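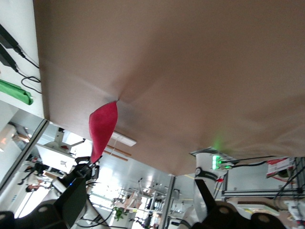 Fri 19 May
By the Home desk

The linen sheet has become a kind of character test. Buy one and you are a person who cares about sleep, the planet and the weave of things. Buy the cotton blend from the supermarket and you are, apparently, lying down in a bag of chemicals. I have been sleeping under both for most of a year, and I would like to lower the temperature of the conversation a little.

It started with a catalog. Jonitz, which sells bedding in colors named after porridge, sent out its spring edition in April with a page on why linen "breathes." Cotton breathes too. So does wool, and so does an old T-shirt. Any cloth with gaps between the threads lets air through, and a loosely woven cotton will let through more than a tightly woven linen. The word tells you almost nothing, which may be why every company in the business has settled on it.

Then there is the price. A Jonitz double set costs $300 before shipping. The set I bought from Rustero, a discount outfit that prints its care label in type you need a flashlight to read, was a fraction of that. Both are pure flax according to the label. The Jonitz sheets are heavier and the seams are straighter. After a winter of regular washing the difference in feel had mostly gone, and I had to check the tag to know which one I was putting on the bed.

I asked both companies where the flax was grown. Rustero didn't reply. Jonitz sent a friendly paragraph about heritage and family farms that named no country. I wrote back and asked again for the country, and got the same paragraph with a discount code at the bottom. Plenty of good cloth has a dull origin, and I wouldn't have minded hearing about it. But if a firm is going to charge extra for a story, it should be able to tell the story when someone asks.

Thread count is the older trick, and it's still going. The idea is that more threads per square inch makes a better sheet, and up to a point that's fair. Past that point, makers twist several thin strands together and count each one. Tsikata, a hotel supplier that also sells to the public, lists a cotton sheet with a count of 3000. I don't doubt that somebody did a sum that came out that way. I do doubt there is room in a square inch of anything I could sleep on. The sheet itself felt slick and rather warm, and it took two cycles in the dryer to lose its damp patches.

Now for the claim I hear most from friends, that linen lasts for decades. It can. People do inherit it. But the cloth in a grandmother's chest was often the good set, brought out for guests and put away again, while the everyday sheets wore through and ended up as rags. We only get to see the ones that survived. A sheet that goes on the bed every week and through a hot wash every week is living a much harder life, and I'd want to see a new one do its 14 years before I repeated the claim at dinner.

Softness is another odd one. New linen is a bit scratchy, and the sellers know it, so a lot of it now arrives pre-washed or "stonewashed" to feel broken in. That treatment wears the fibers. You are paying more for a sheet that has used up a bit of its life before you open the package. That may be a fair trade if you hate the first few months, but it sits awkwardly next to a promise that the thing will outlive you.

And the creases. Fans say the creases are part of the charm, and in a styled bedroom with a window on the left I'm sure they are. On my bed they look like I slept badly. I did iron the Jonitz set once. It took most of a radio play and looked wonderful until I got in.

I don't want to be unfair. On hot nights I reach for the linen, and I notice that I do. It feels dry against the skin when cotton has gone clammy, and it comes off the clothesline ready sooner. Those are real things and they might be enough for you. They were nearly enough for me at the Rustero price.

What I'd ignore is the sleep talk. Bunwood, which sells mattresses and has lately moved into sheets, says customers fall asleep faster in its flax range. I asked how it knew. The answer was a survey of people who had just bought the sheets, filled in for a voucher. My own sleep was the same all year, bad on Sundays and fine otherwise, whatever was on the bed.

If your sheets are worn out, go to a shop where you can put your hand on the cloth. Hold it up to a light and look for thin places and wandering seams. Ask about returns after washing, since that is when shrinkage shows up. If your sheets are not worn out, the catalog can go in the recycling with mine.

Contact the magazine | Copyright, all rights reserved | Back to top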